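Drandora Bedroom Furniture: Frequently Asked Questions

Last updated May 25, 2018

What load is the bed base rated for?
The Drandora base is rated for 200 kg, spread evenly. The rating does not cover point loads such as standing on a single slat.

Do I need the center support leg?
Yes, on all double sizes. Adjust the foot until it touches the floor, then lock the nut. Check it again after 6 weeks of use.

How much clearance should I leave around the bed?
Allow 60 cm on any side used for access. Storage models need enough space to pull the drawers out fully.

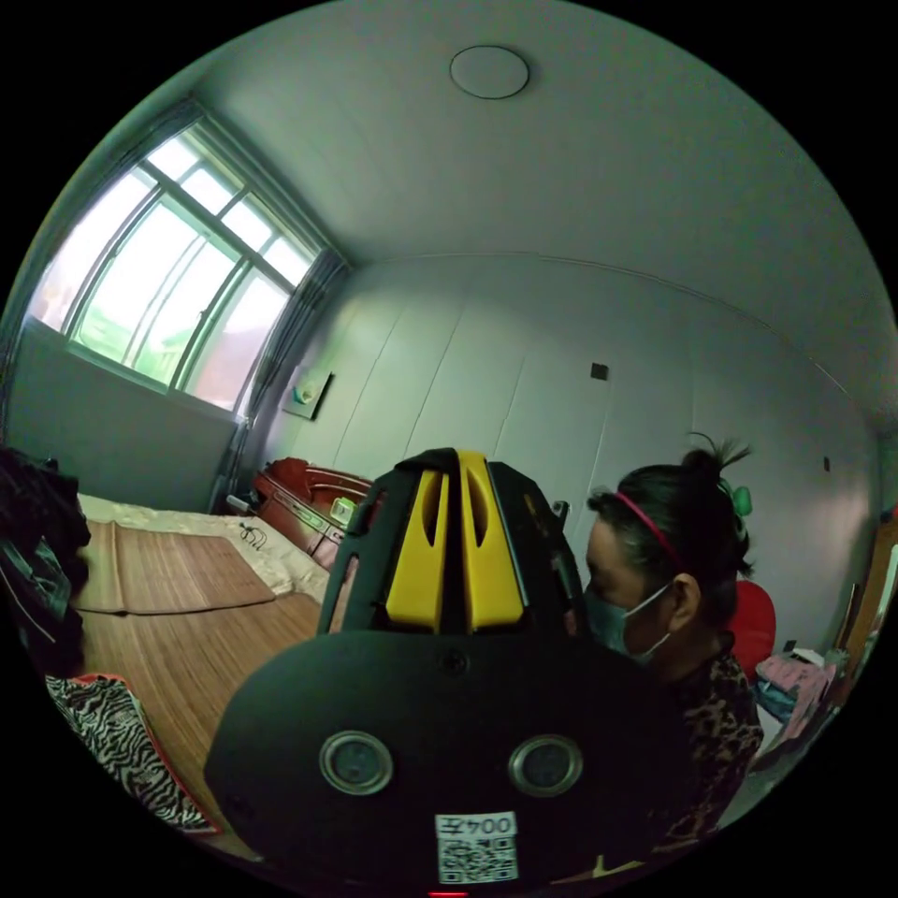
Furniture placed beside the bed should not rest against the side rail. Contact with the rail transmits movement and wears the finish.

Which replacement parts are in stock?
Part 908 (slat holder) and part 2972 (corner bracket) ship from the Trurkis warehouse in Bragança. Brackets made before February use a shorter bolt and are sold only as a set.

Can I use a Drondex mattress on this base?
Yes, if the nominal size matches. Measure the inside of the rails before ordering.

How do I clean the rails?
Wipe with a damp cloth and dry immediately. Do not use solvents.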